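**Ticket 174 — Shared calendar shows bookings in the wrong time slot**

Status: Resolved, monitoring
Service: Flokar room and resource booking
Site: Clusthorpe Learning Center
Reported by: Front office, Clusthorpe
Assigned to: Siamak Rahimi, Service Desk
Priority: 3

**Description of fault**

Bookings made through the Flokar web form are saved with the correct start time but appear one hour later on the shared calendar. Bookings entered directly in the shared calendar are not affected. The front office reports that two groups arrived for the same room as a result, and that the printed door schedules can no longer be relied on.

**Initial assessment**

The fault was reproduced from the service desk with a test booking in Room 25. The web form confirmed 10:00 and the shared calendar displayed 11:00. The confirmation e-mail carried the correct time. The user's browser, workstation clock and regional settings were checked and found to be in order.

**Work log**

*Entry 1.* Sync service restarted on the Clusthorpe server. No change. The test booking was deleted and entered again with the same result.

*Entry 2.* Time zone settings compared between Clusthorpe and Leite. Both sites are set to the same zone. At Leite the option "Adjust for daylight saving" is switched off in the calendar connector, and at Clusthorpe it is switched on. The connector was replaced at Clusthorpe in February, before the clocks changed, so the fault would not have been visible at that time.

*Entry 3.* Option switched off at Clusthorpe and connector restarted. New bookings now appear at the correct time. Existing bookings remain one hour late — the connector does not rewrite entries that have already been sent.

*Entry 4.* Export taken of all future bookings at the site. The export contains 97 entries with the wrong time. Kisitz, the supplier, was asked whether these can be corrected in bulk. Kisitz advised that a full resync is supported, provided that no user edits a booking while it is running.

*Entry 5.* Booking form closed to users at the end of the working day. Full resync started. The first attempt stopped with the message "Resource owner not found." The cause was a room record still assigned to a deleted account. The record was reassigned to the front office account and the resync was run again. It completed without errors.

*Entry 6.* Booking form reopened. A sample of entries was compared against the export, and all start and end times matched. One recurring entry had lost its description text, and the front office has typed it in again.

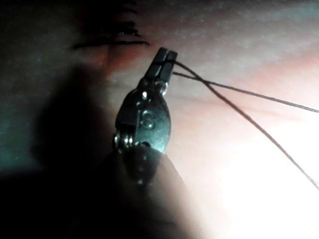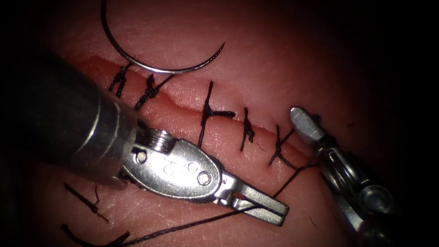 Clusthorpe, August 6, 2020

The Service Desk considers the fault corrected and has set this ticket to monitoring. Door schedules printed before the resync should be removed and replaced with new copies from the shared calendar.

Staff who subscribed to the calendar on a personal phone may continue to see the old times until the subscription is refreshed. To do so, remove the calendar from the phone, wait for the entries to clear, and add it again using the link on the staff page. If the times are still wrong after this step, please reply to this ticket and state the room, the date and the time displayed.

The daylight saving option has been added to the connector installation checklist for all sites. Kisitz has been asked to confirm whether the setting is kept when the connector is updated — a reply is outstanding, and no update should be installed at Clusthorpe or Leite until it is received.

Siamak Rahimi
Service Desk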